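Rudano, the fantasy manga by Parvaneh Safavi, will return from its break in December with a new story arc, publisher Jimine said on 3 April 2021. The series has been on hold after volume 6, which ended with the young ferryman Li losing his memory at the gates of Salov.

The new arc is planned to run for 14 chapters. It picks up two years later, with Li working under another name in the city's lower market, where a former enemy recognizes him.

Volume 7 will collect the opening chapters along with a short side story about Li's older sister. Jimine has not announced an English release. 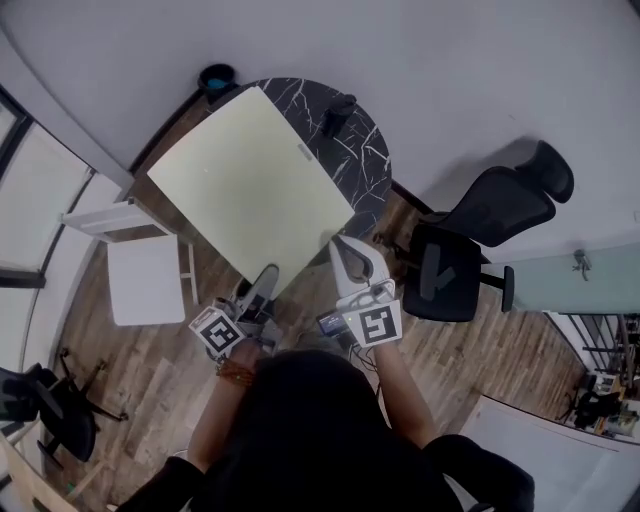 Safavi will again handle both story and art. She said the market chapters gave her a chance to draw more everyday clothing and small objects than the war chapters did. Li's sister will get a new look for the side story, with plain dark clothes and a beaded bracelet in reddish brown and orange on her left wrist. Color pages are planned for the first chapter only.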